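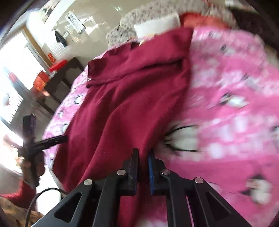 A manta bordô ficou em cima da cama durante todo o mês de maio, e Sointu Sjöberg começou a achar que a manta tinha razão.

Tinha-a comprado na Mäkelä, na secção do fundo, onde as coisas já não têm preço certo e é preciso perguntar. Polar, macia, cor de vinho tinto entornado. O edredão cor-de-rosa vivo era anterior a ela, vinha com o apartamento, como o cheiro a canela no armário e a vizinha de cima que arrastava móveis às onze da noite. As duas cores não se davam. Sointu esperava que se habituassem uma à outra, que era também o que a mãe esperava dela e de Kane Hollis.

Kane dobrava. Era preciso saber isto de Kane antes de qualquer outra coisa, e ela só o soube no segundo mês. Dobrava as toalhas em três, os guardanapos em quatro, os sacos de plástico em triângulos pequenos que guardava numa lata de bolachas. Uma vez dobrou o recibo do jantar com tanto cuidado que o empregado julgou que era gorjeta e agradeceu.

– A manta – disse ele da porta do quarto.

– O que tem a manta?

– Está assim.

Sointu olhou. Estava assim, de facto. Em cima fazia um rolo grosso, uma espécie de serra, e daí para baixo descia em pregas largas até cair pela beira da cama. Ela gostava do efeito. Parecia um sítio onde tivesse acontecido alguma coisa interessante.

– Dobro-a logo – disse.

Foi trabalhar. Trabalhava na Tretari, uma empresa que fazia manuais de instruções para coisas que as pessoas montavam sem ler os manuais. Naquela semana cabia-lhe um roupeiro de 27 peças, e passou a manhã a decidir entre «encaixe» e «introduza». Ao almoço abriu o telefone e tinha uma mensagem de Kane: uma ligação para um vídeo, seis minutos, um homem de avental a ensinar a dobrar mantas. Viu-o até ao fim, com o pão na mão. O homem alisava o tecido como quem acalma um cavalo. No fim punha a manta aos pés de uma cama branca, num quarto branco, e afastava-se às arrecuas, e Sointu pensou que aquele homem não dormia ali nem por dinheiro.

Respondeu: «Bonito.»

Kane respondeu com um polegar, que é o que se responde quando se está a perder a paciência mas ainda se tem educação.

À noite tentou. É justo que se diga. Pegou em duas pontas, abriu os braços, prendeu a manta debaixo do queixo e ficou sem ver nada do peito para baixo. Juntou as pontas. Não eram as pontas certas. O polar agarrou-se à camisola, a camisola deu-lhe um choque, ela largou tudo com uma palavra em sueco, e a manta aterrou no edredão exatamente como estava de manhã. A mesma serra. As mesmas pregas. Até o bocado pendurado do lado esquerdo.

Sentou-se no chão e ficou a olhar para aquilo com respeito.

– Já está? – perguntou Kane da cozinha.

– Já.

Ele veio ver. Trazia um pano da louça ao ombro, dobrado.

– Sointu.

– Eu dobrei. Ela é que desdobrou.

Kane aproximou-se da cama com o passo do homem do avental. Reparou ela nisso, no passo, e percebeu que ele tinha visto o vídeo mais do que uma vez, se calhar muitas, se calhar antes de a conhecer. Pegou na manta pelos cantos, ao primeiro gesto, os cantos verdadeiros. Metade, metade, um terço. Passou a palma por cima. Ficou um retângulo impecável, cor de vinho, pousado no cor-de-rosa como um livro de contabilidade.

Os dois olharam.

– Está horrível – disse Kane, passado um bocado.

Estava. O edredão, sem a manta espalhada por cima, era de um cor-de-rosa que zumbia. Havia hectares dele. Viam-se as costuras, via-se uma nódoa antiga em forma de Dinamarca, via-se tudo o que um senhorio não devia deixar num quarto mobilado.

– Podíamos comprar outro – disse ele. – A Pindora tem uns cinzentos, com vinte por cento.

– Cinzento-quê?

– Cinzento.

A vizinha de cima começou a arrastar o que quer que arrastava. Pelo som, naquela noite era grande. Sointu levantou-se, pegou no retângulo por uma ponta só, a primeira que lhe veio à mão, e sacudiu-o uma vez. A manta caiu e fez a serra. Faltava-lhe o bocado pendurado, e foi Kane quem se inclinou e o puxou um pouco para a esquerda, depois mais um pouco, com a cabeça de lado.

– Mais para baixo – disse ela.

Ele puxou mais para baixo.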